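Ticket 2548
Product: Nernix hand-held gripper, recording software from Voluvora
Opened by: Kaisu Saarela
Opened: Jul 28, 2019
Status: waiting for customer

Problem
Tracking jumps in the middle of a demonstration. We record a pick and place by hand with the gripper, and in playback the tool path is smooth at first, then it moves sideways by 5 cm and stays there. The robot copies this and closes beside the object. It happened in 11 recordings from this session.

What I tried
Restarted the recorder and made the hand-eye calibration again. No change.
Cleaned the lens. No change.
Replaced the USB cable with the one from Lesteck. No change, but the old cable was loose, so I keep the new one.
Lowered the exposure. The jump comes later, but it still comes.

Reply from support
Thank you for the clear report. Please tell us if there is glass or another shiny surface in the view, and if the marker stays in the same place during the whole recording. The map is built from fixed points — a marker which moves in somebody's hands can pull the path away.

Reply from Kaisu Saarela
Yes to the first, we have a glass wall and it reflects the ceiling lights. For the second I must check with my colleagues. I have set the log level to 100 and will send the new file when it is ready. Should I turn off the lights near the glass, or is it better to cover it? Partanen asks also if the old recordings can be repaired, because we would not like to record them all again. 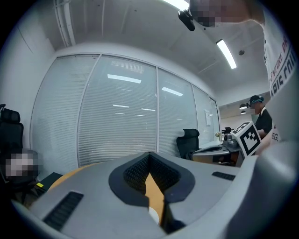
Attachment 1: view from the gripper camera, glass wall in the middle, marker box at right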